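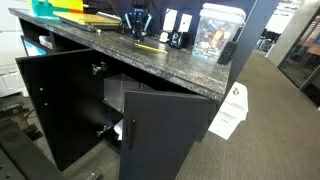 Vinder introduces robotic supply handling at Henum office site
10 December 2018

Vinder has put an automated supply handling system into operation at the Henum offices of its customer Studetti. The system opens and closes storage cabinets, fetches small items and returns them to their places. It will run in office areas during normal working hours.

Until now, staff on each floor restocked the cabinets themselves between other duties. Under the new arrangement, requests are entered at a desk terminal and placed in a queue. The control software, Latuheru, holds a record of 209 item types and the shelf or container assigned to each. Items it cannot identify are left where they are and listed for a member of staff to check.

During the trial period the system handled 1273 requests across seven cabinets. No cabinets were replaced. Existing doors, hinges and handles were kept, and shelf positions were measured once during set-up. The load limit is set at 300 grams per item – heavier goods are still moved by hand.

No posts are being removed. Office support staff at Henum have been trained to clear faults, approve changes to the item record and stop the equipment when needed. Their working hours are unchanged, but restocking rounds have been taken out of the daily rota and replaced by one check of the fault list each morning.

A second phase begins in January and will add the print room and the post area. Studetti will decide on its other sites after that phase has been reviewed.

Vinder designs and maintains handling equipment for offices and light industrial sites.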